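Subject: Re: Sourdough going flat in the last hour
Date: May 2, 2018

Ankica Kneževič wrote:
> Mine rises nicely, then spreads like a pancake on the stone.
> I use 344 grams of water to 400 of flour. Too wet?

Hi Ankica and all,

That's a pretty wet dough, so yes, I'd start there! I had the same trouble all through November, when I switched to the Luremell flour (lovely taste, but it just won't hold as much water as my old bag did).

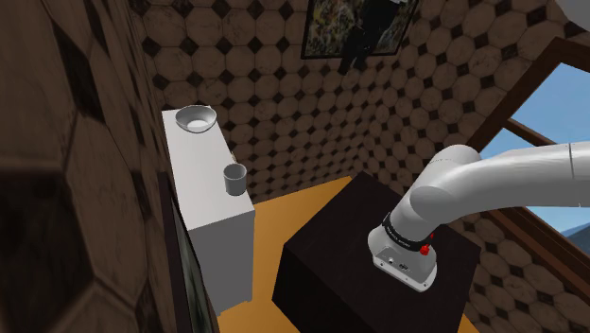 Anyway, I dropped my water by 50 grams and the next loaf stood up on its own. Still a bit lopsided, but my husband ate half of it before it cooled, so I'm not complaining.

Two more things I'd try, in this order:

1. Shape it tighter than feels polite - really drag it across the counter - and let it rest seam side down.

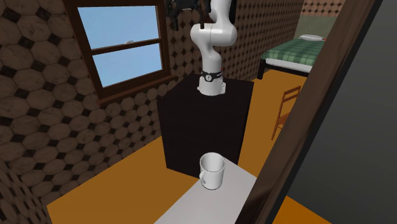 2. Put it in the fridge overnight and bake it straight from cold. Mine scores so much cleaner that way.

Did you ever get that Skondard pot with the lid? I'm still dithering over it.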